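Clidaletti Naval History Library: Lending by Mail FAQ

By Juwita Wattimena
Updated February

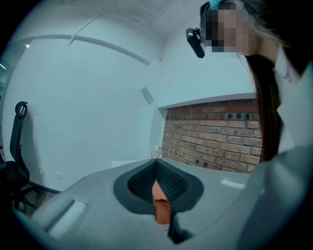
Who can borrow?
Any registered reader with a mailing address in the country. Registration is free and is renewed every year.

What does the collection cover?
Surface actions, convoy work and submarine operations of both world wars. Books on land campaigns are held only where a landing or a shore bombardment is the main subject.

How many books can I have at once?
Three. A multivolume official history counts as one book per volume.

How long is the loan?
14 days, counted from the day the package is delivered. One renewal of 8 days is allowed if no other reader has placed a hold.

Are the Stovell ship plans included?
No. The 300 sheets in the Stovell set are for reading room use. Copies can be ordered by sheet number.

Why do two books give different times for the same action?
Authors may use local time, ship's time or Greenwich time. Check the front matter before comparing track charts.

Can I suggest a title?
Yes. Send the author, title and year to Faizal Krishnan at the order desk. Memoirs in private printings are accepted.

Recent items
Reading a Deck Log, Part 2
New Arrivals: Destroyer Memoirs
The Trolari Chart Index
Ordering Plan Copies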